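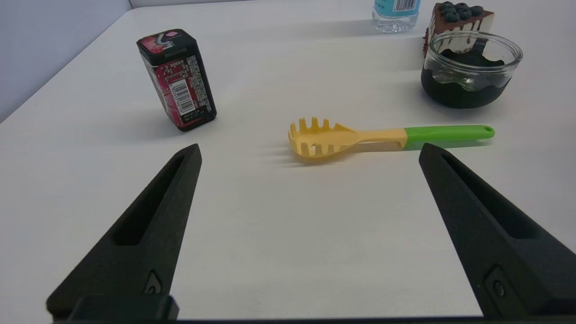
Diary, 11th February
Posted by the Osgate kitchen diarist

Pasta server day! I have wanted to write about the yellow and green one for ages, and this morning it finally got its turn on the white table, because I have started the Great Drawer Sort and the rule is that every single thing gets put down on its own and looked at properly before it is allowed back in.

It is such a cheerful object. Yellow scoop, row of little prongs, then the handle starts off yellow too and suddenly goes bright green, as if somebody in the factory changed their mind. I bought it at the Plinley market in October, from the stall with the boxes underneath that you have to kneel down for, and I have never once regretted it. My other one (metal, very smart, a present) sits in the jar looking important and I hardly touch it. The plastic one gets the spaghetti out in one go and doesn't make that awful noise on the bottom of the pan.

I tried to remember what the hole in the middle is for. One portion of dry spaghetti, people say, but mine is more of a slot, and how you are meant to push spaghetti through a slot I don't know. Must ask at the library, or stop wondering.

So, the drawer. It is the wide one under the kettle and it sticks. I had it out on the floor by nine and found:

8 teaspoons, when I was sure we were down to five
3 corn holders (where do the others go?)
the lid of the Duvetti flask, which I had given up on and am absurdly pleased to see
a recipe card from Đỗ, the noodle place by the bridge, for the broth with the burnt onion. 320 grams of noodles, it says, and then a splash of tea right over the next line. I shall guess.

The card has gone on the fridge. The noodles will be tomorrow if I can get the onions, and the yellow server will be coming out again for them, prongs and all.

After lunch I did the second drawer, the one that is supposed to be string and candles and is really everything else. Lots of yellow in there as well, come to think of it! A tape measure, half a packet of birthday candles, the good dusters. And the toy that I always call the duck, with the shiny round yellow top and the curl sticking up like hair that won't be combed. I was so happy to see it. It has turquoise bits at the sides that I have decided are wings, and a little white tab at the bottom that I have never understood. I must have moved it from drawer to drawer in two different houses and it has never had a proper place.
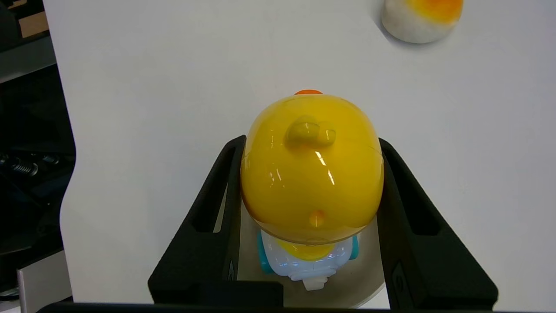 It's a chick, surely, was the verdict in the comments from plinleypantry, ducks don't have a tuft like that, and whichever it is, please don't put it back in with the string, give it the windowsill.

Well, I'm still saying duck, but the windowsill is a lovely idea and I went and cleared a space between the basil and the egg timer straight away. The basil needed turning anyway.

Still to do: wax the runners on the wide drawer (candle stub, I have plenty now), find a box for the corn holders, wash the cutlery tray, which is soaking in the sink and taking up all the room. I have put aside 2 wooden spoons for the charity bag and then taken one of them out again. It has a burn on the handle from the first jam I ever made and I like the shape of it in my hand.

Supper was beans on toast, as every pan I own was on the floor.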